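Planning and Buying Equipment for Automation
Lecture 4 - Budget for a small work cell
Notes by Reet Kalniņš, June 2022

In the last lecture we chose the task: a robot arm at the Govdale canteen places plates in a rack. Today we ask what must be bought and in which order.

Many students start with the price of the arm. I advise to start with the objects. Plates, racks and tables decide how wide the gripper must open and how far the arm must reach. They are also the cheapest part of the plan, so buy them first and measure them before you ask for any offer. 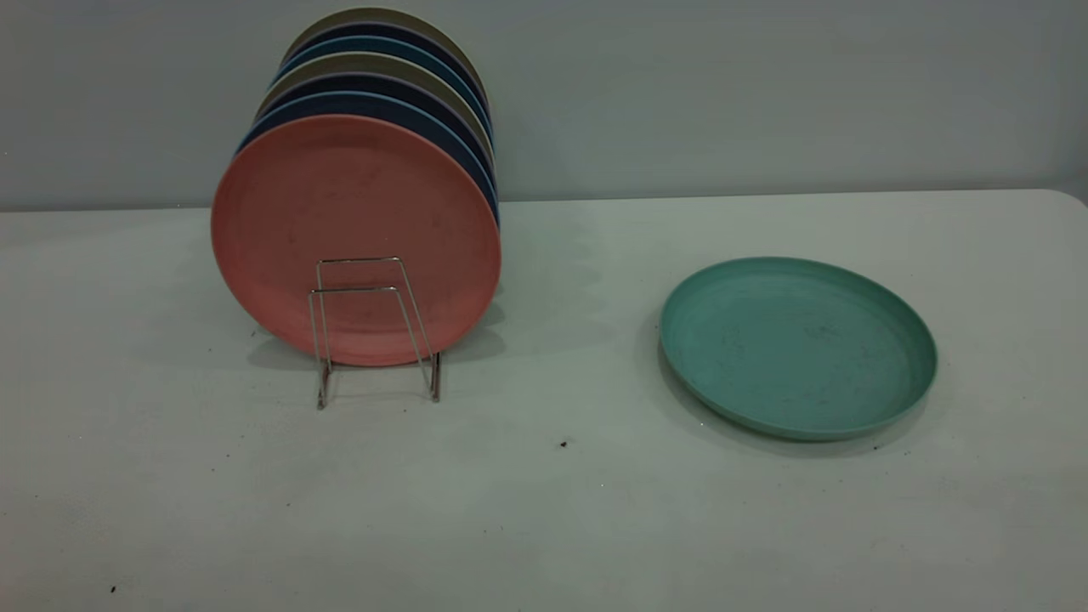
The second step is to write the offer request. The offer from Skullis was 3,859 euros for the arm, without gripper. The gripper from Calloway was 542 euros, and the delivery time was 30 days. Please note that the adapter plate between the two was in neither offer - this kind of gap is very common.

Plan also for spare parts. I recommend 2 sets of finger pads from the beginning.

Costs which are often forgotten:
Mounting and cables
Safety check
Training of the staff
Repair after the warranty

Homework: prepare a budget table for the Wundwood case. Write for each line who gave you the price and how long it is valid.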